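Review: Stornerix two-finger gripper kit, after one school year in our robotics club

Our club at Prernwood bought this kit in October, and I promised the other teachers to write my opinion when the year is finished. I am not an engineer. I teach physics and I stay with the students after lessons.

The price was 471 dollars with the wrist bracket, the screws and two pairs of fingers. Delivery took 5 days. The assembly guide has 84 pages, and I must say that many of them repeat the same warning. My students read only the drawings and they finished in two meetings. One screw was too short, and the shop sent another.

For the student project we chose kitchen things. The task is to pick up small objects near a round drying tray with plastic cups on it, and not to touch the cups. It sounds easy. The students needed many weeks before they agreed how wide the fingers should open and from which side the arm should come. 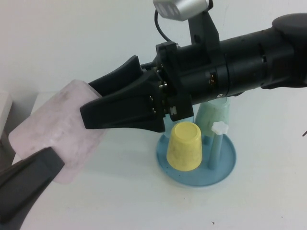 Idrisa Magesa had the same kit with a different group and is less satisfied than I am: the fingers are good for blocks, but for thin things like a spoon they are too thick at the end, and the younger students become tired of trying. I think this is a fair remark. We stopped using spoons before winter.

What I like most is that the fingers can be changed with one small key. The students did it without me. The motor is quiet enough that we can talk during the work, and the software keeps a record of each attempt. Our record has 1808 attempts now. The students made their graphs for the final report from it, and they argued a lot about the colors of the lines.

What I don't like: the cable is too long and it must be fixed with tape or it catches on the arm. The software forgets the speed setting after every restart. I wrote to the company and received a polite answer, but no update.

Would I buy it again? Yes, for students of fourteen and older. For a smaller budget, the Duvetti kit can be enough, but it comes with only one pair of fingers.

23 June 2023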